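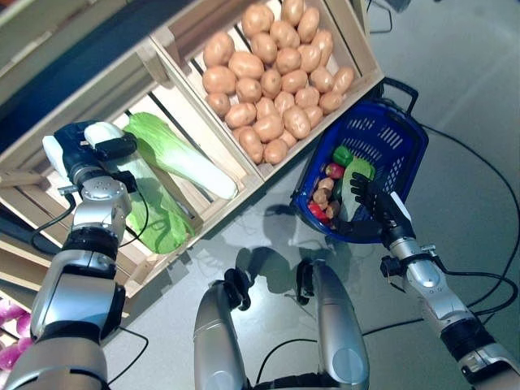
Section 4. Stocking and rotating the crates

Use this section once the Tilta produce shelf is level and the crates are hooked in place (Section 3). Allow 36 minutes for a first fill. Later fills go faster.

Before you start

Wipe the slats with a dry cloth. If a crate has been washed, let it dry fully before it goes back on the shelf. Have one shopping basket ready for pulled items and one for trim.

Caution: Do not load any crate above the top slat on the low side. Crates are tilted toward the shopper, and round items will roll.

4.1 Potatoes and onions

1. Empty the crate completely. Do not pour new potatoes over old ones.
2. Brush loose dirt out through the gaps between the boards.
3. Put the new stock in first, then return the older potatoes to the top.
4. Take out anything green, soft or sprouting.
5. Fill the onion bin the same way, and clear loose skins each morning.

4.2 Napa cabbage

1. Lift each cabbage with both hands, one near the middle and one lower down. Do not pull it up by the leaves.
2. Turn it once and check the outer leaves. Remove any that are torn or yellow, up to three per head.
3. Look at the cut end. A brown end can be trimmed thin with a knife. A slimy one means the whole head comes off the shelf.
4. Lay the heads on their sides. They can point in different directions, but the leafy ends should not be pressed against the slats.
5. Leave room for a hand between heads.

Note: Napa cabbage bruises where it is gripped. The marks may not show until the next day, so handle each head as few times as you can.
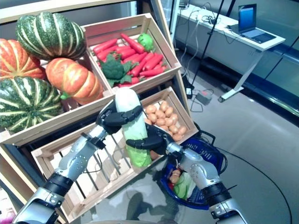

4.3 Squash and pumpkins

1. Set these directly on the planks – they do not need a crate.
2. Place the widest ones first and check that each sits steady before adding the next.
3. Mix green and orange if you have both. Shoppers find the kind they want faster.
4. Never lift by the stem.

4.4 Carrots

Loose carrots can lie in any direction. Keep the pile lower at the front. If the tips bend easily, move those carrots to the pull basket.

4.5 Mixed baskets

When picking an order into a basket, put potatoes and other heavy items in first. Peppers go beside them, and leafy vegetables go in last. Keep the handle clear so that the basket can be lifted straight up.

Replacement parts

Crate slats: order no. 3602
Corner hooks, pair: order no. 725

Screws are included with the hooks. Do not use longer ones, as they come through the front board. For shelves bought before April, check the hook shape against the drawing in Section 7 – the older hooks are narrower.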